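Trade-in quote dropped after they got my tablet. Accept or get it sent back?
Forum: Selling & Trade-Ins
Started by saimi_l, 14 replies
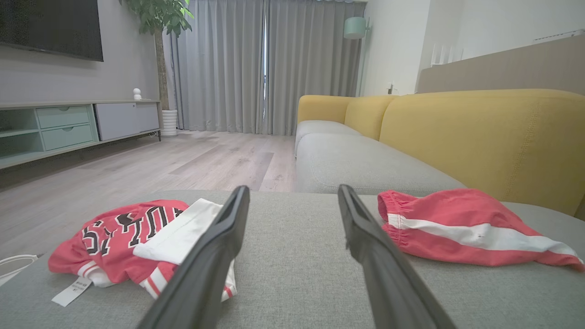

saimi_l
Original post

Hi all, long time reader, first time I've needed to ask anything. I sold my old Nirar tablet to one of those buyback sites, Tijani, because they had the best quote by a mile. Online they said $207 for "good, fully working." I answered every question, printed the label, boxed it up in two layers of bubble wrap and dropped it off.

Nine days later I get an email saying it's been "regraded to fair" and the new offer is $136. Reason given: "wear to casing, upper left." I have owned this thing for three years and I know there's a tiny scuff by the camera, but their own page says light marks are fine for good condition! I've got five days to accept or they return it, and they take $12 off me for postage if I say no.

Do I take the money or get it back and try somewhere else? The next best quote was Skuralberg at $181.

dvk_danica
Reply 1

Ugh, sorry. Did you take photos before you packed it? If you did, reply to the email with them attached and ask for a second inspection. Don't click accept while you wait, once you click it you're done. I did this with a phone last February and they put it back up to the original price within two days.

saimi_l
Reply 2

I have two photos of the screen switched on and one of the back, kind of blurry. Nothing that really shows the corner. Kicking myself.

bigvic_K
Reply 3

Take the $136 and move on. I know people here get very worked up about regrades, but a three year old tablet is losing value every week you argue about it. By the time it's back in your hands Skuralberg will have dropped to $160 something, and then they might regrade it too. Minus the $12. You're fighting over the price of a pizza.

dvk_danica
Reply 4

Hard disagree, Victor. It's a $71 difference, where are you buying pizza? And the sites that quote high and then knock it down are counting on people thinking exactly like that.

bigvic_K
Reply 5

I said by the time it's all shaken out. Best case she gets $181 minus $12, so $169. That's $33 more than she's being offered, for another two weeks of waiting and another box. OK, a big pizza.

zoega_th
Reply 6

I used to work in the receiving room at a place like this (a different one, since closed). On a busy day we'd open 200 parcels and each one got maybe a couple of minutes. People make mistakes, mostly with casing marks, and there's a lot of judgment in it. A polite email asking for the inspection photos really does get the item pulled off the shelf and looked at again. A rude one does too, it just takes longer.

Ask for two things: the photos, and which line of the grading page it failed. Keep it short.

saimi_l
Reply 7

That's super helpful, thank you! Sent just now. I asked if the clock stops on the five days too.

lihua_siu
Reply 8

Skip all of them next time and sell it locally. I listed the same model on Narnulen and got $225 cash, no postage, no grading. Took one evening and one slightly annoying guy who wanted it for half.

dvk_danica
Reply 9

Local is fine if you're comfortable meeting strangers. I'm not, so I pay for that by getting less, and I'm OK with it.

lihua_siu
Reply 10

Fair enough. I meet at the library entrance at lunchtime, never at home.

zoega_th
Reply 11

Whichever way you go, sign out of your account before it leaves the house. We had shelves of locked ones that couldn't be paid out at all.

saimi_l
Reply 12

Signed out and wiped, yes. That part I did right.

saimi_l
Reply 13

Update! They sent the photos. The mark is the scuff I knew about, and it looks huge because it's zoomed way in. They've "reviewed as a goodwill gesture" and the offer is now $190. Not the full amount, but more than Skuralberg, and no second box to pack. I accepted this morning.

bigvic_K
Reply 14

OK, that's better than I expected. Still think you got lucky. Let us know when the money lands, my last one with them took eight days.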